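Speaker notes – "Where does your hat live?"
Pistham Home and Garden Club, November evening talk
Slot: 55 minutes including questions. Tea afterwards.

Opening

Say hello, check the back row can hear. Put the clicker in the left pocket this time.

Start with the question straight away, before any thank-yous: where is your hat right now? Hands up if it is on a hook. Hands up if it is on the back of a chair. Hands up if you would have to ring home and ask. I love this bit, so give people time to laugh and look at each other.

Then the thank-yous. Mention that I gave a shorter version of this at Celley in the spring and that the people there sent me home with more ideas than I had brought.

Part one: the flat top

Every home has one. A bedside cabinet, a hall shelf, the end of the worktop. It starts the week clear and then things land on it. My diary for the Celley talk had 167 entries in it, every one of them a thing I put down on my own bedside cabinet "just for a minute". I kept it going for 6 weeks and I would recommend it to anybody. It is great fun and slightly alarming.

Click.

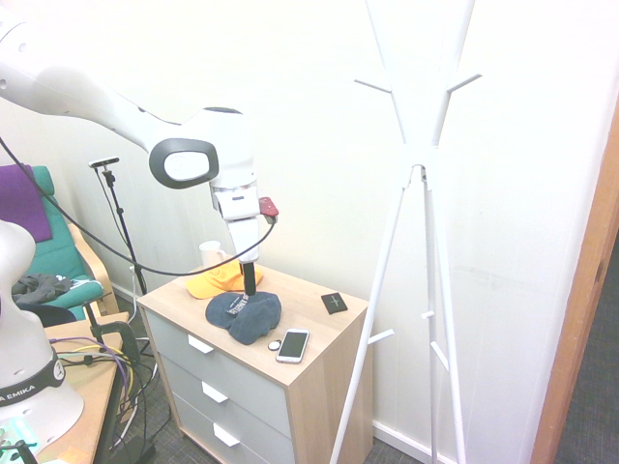

Flat tops fill up with two sorts of thing, and it helps enormously to tell them apart. There are the things you empty out of your pockets: phone, coins, keys, cards. Those are small and they do belong near you. Then there are the things you take off: caps, scarves, gloves, jumpers. Those are soft and big and they spread. One cap will cover half a small cabinet, and then the phone goes underneath it, and then you are late for the bus looking for the phone.

Ask: which sort is winning at your house? Take two or three answers, no more, or we'll never get to the hooks.

Practical point – drawers. People say to me, but I have drawers, why not use the drawers? Do! Drawers are lovely for things you want next week. They are hopeless for the cap you want again at half past three. You won't open a drawer with a bag in one hand and a lead in the other, and I don't blame you.

Part two: up on the hook

My favourite part of the evening. If you take one thing home, take this: soft things go up, small things stay down. A coat stand has a tiny footprint and it uses the bit of the room that is doing nothing at all, the air above the furniture.

Put the stand next to the flat top, within arm's reach. When mine was across the room by the window I never walked over to it, not once in a whole winter. I moved it beside the cabinet and the caps went up the same evening. I was so pleased I rang my sister.

Caps: hang them by the back strap or by the inside of the crown, whichever the peg likes. Short pegs are kinder than long ones. Start with the top hook and keep the lower ones for bags and for shorter members of the family.

Coats: a light stand does not like three heavy coats on one side. Spread them round. (Tell the Clondov guest house story here if they seem a cheerful lot – the stand, the wet waxed jacket, the breakfast tray. Skip it if we are past eight o'clock.)

Click.

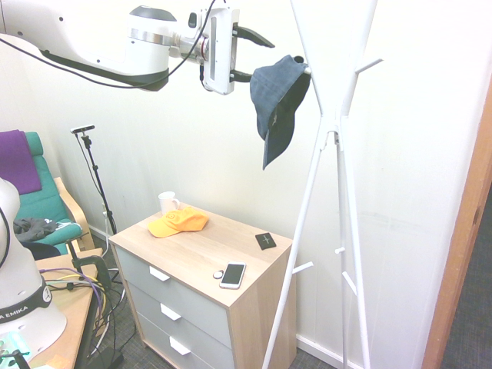

Part three: the chair

Oh, the chair. Everybody has the chair. Pause for the groan.

I want to stick up for the chair a little. Clothes go on it when they are too clean for the wash and too worn for the wardrobe, and that is a perfectly sensible thing for clothes to be. The trouble starts at the bottom of the heap. So here is the Simard rule, named after the street I lived in when I came up with it: one thing on the back, one thing on the seat, and when a third arrives, something has to move. Hook, wardrobe or wash basket. It takes ten seconds and you get to sit down in your own chair again!

Somebody at Celley asked about children. Same rule, lower hooks. Let them choose the peg.

Part four: knowing your fabrics

Pass round the bag of samples now: felt, cotton, knitted wool, the old straw one (warn them it sheds).

Soft cloth left in a heap keeps its creases. Smooth it with the flat of your hand before it goes anywhere.

Click, and leave this one up while the bag goes round.
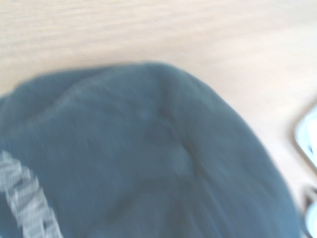
Slide 3: dark grey fabric, bunched up on a pale wooden top.

Jersey and soft cotton forgive you almost anything. A shake and a night on a hanger will do it. Felt is fussier and wants a rounded support or a bit of tissue in the crown. Straw should never be squashed, and I say that as someone who has sat on one.

If anyone asks about washing caps: cool water, a drop of ordinary liquid soap, an old toothbrush for the band, dry over an upturned bowl. Keep them off the radiator.

Questions

Likely ones:

Will a stand mark the wall? Leave a hand's width.

What about a hook on the back of the door? Very good, as long as the door still opens all the way.

How many hats is too many? A lady once wrote to me to say she had 1,000 buttons and only one hat, so I am not going to judge anybody.

Leave the handout pile by the tea urn. Collect the sample bag before people start on the biscuits, and check the straw one is back in it.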